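Delegation back from Villanueva: was it worth going?

Board: Parliament and Foreign Affairs

pelmet_and_sons
So the cross-party group is home from Villanueva after four days of talks with their opposite numbers in the assembly there. The joint statement went up at teatime. I have read it twice and can report that both sides value dialogue. They also value the continuation of dialogue, and they agreed to meet again to discuss how the dialogue is going.
Can anyone who follows this more closely tell me if something was agreed?

quorumwatcher
Page three. There's a line about dropping the visa fee for students on exchange courses. It has been stuck for years, so I'd call it something.

pelmet_and_sons
I'd stopped reading by page three. That's probably why they put it there.

Tidewrack
It isn't agreed, though. The wording is "will look favourably upon". My council has been looking favourably upon the hole in my road since I moved in.

quorumwatcher
In that sort of statement "look favourably" is quite strong. The last one said "took note of".

brackenhouse
Does anyone know what it cost? There were eleven of them if you count the clerks, and they didn't all go for the soup.

Tidewrack
The travel return isn't out until July. The trip before this one, to Emameo, had 155 pages of briefing papers and a statement that fitted on a postcard.

milk_float
I'm going to stick up for them a bit. I used to work for a member who went on these things and they are dull, hard work. You sit in a room with no windows while someone reads out a speech you were given in writing the night before. Then your lot read theirs. The useful part is ten minutes by the coffee urn, when a man from the other side's trade committee tells you what they'd really settle for. You can't get that by phone, he won't say it on the phone.

brackenhouse
Then send one person and a coffee urn.

milk_float
One person from which party? That's your next four days of argument.

quorumwatcher
They did get out of the room on the third day as well. There was a visit to the technical college, which is where the student visa business comes in.

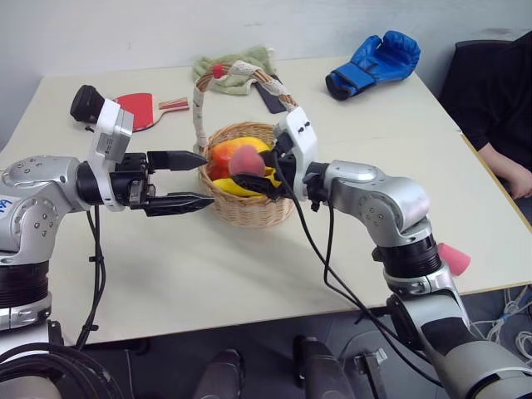 Robot arms and a wicker basket.

Tidewrack
More reach than the foreign affairs committee.

pelmet_and_sons
And willing to go further than "look favourably upon". Put them on the next delegation.

brackenhouse
I'd still like to know what a college visit has to do with foreign policy. It's a day out with a lanyard.

quorumwatcher
The college has 172 of our students on its books and they each pay the fee every year. Seems fair to go and ask them about it.

brackenhouse
Fine, I'll give you the college. I won't give you the river dinner on the second night.

Tidewrack
There was a river dinner?

brackenhouse
Item nine on the programme. "Informal exchange of views (boat)."

pelmet_and_sons
I take back what I said about the statement, the programme is much better written.

milk_float
The hosts pay for the dinner. It's always been done that way, and we pay when they come here. Last time they got a cold buffet and a tour of the car park extension, so if anything we're ahead.

Tidewrack
What about the Pirik crossing? That was meant to be the whole point of going. Lorries are queuing there half the night and I can't find one word on it.

quorumwatcher
"Matters of mutual interest at the frontier." Page two, last paragraph.

Tidewrack
I drive for a living. I've sat in that matter of mutual interest with a flask and a bucket. I was rather hoping for a second sentence.

milk_float
It'll be in the full report. They can't put it in the joint statement unless both sides sign off on the wording, and the other side thinks the queue is our fault.

Tidewrack
Is it?

milk_float
Partly.

brackenhouse
When's the full report?

quorumwatcher
"In due course." I'll post the link when it's up.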